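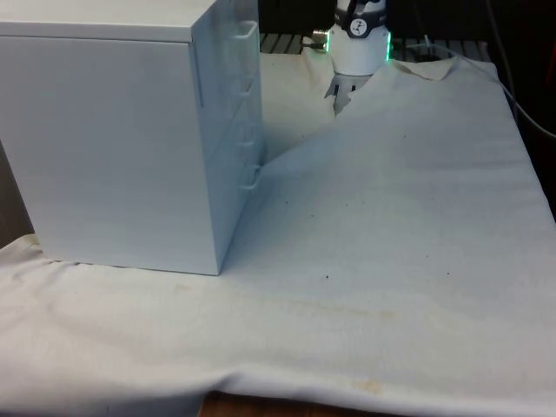

## Weldu regala «Zudura» durante 26 horas

El dúo electrónico Weldu ofrece desde esta tarde la descarga gratuita de «Zudura», primer adelanto de su segundo disco. El sello, Ellis, habla de «expectación enorme» -- la misma fórmula que usó con el EP anterior, del que prensó 1.000 copias y aún vende 40 en su tienda con descuento.

El tema dura poco más de tres minutos y se parece bastante a lo ya oído. El álbum, grabado en Vasorcombe, saldrá en septiembre, según el sello. También iba a salir en marzo. Para descargarlo hay que dejar el correo electrónico.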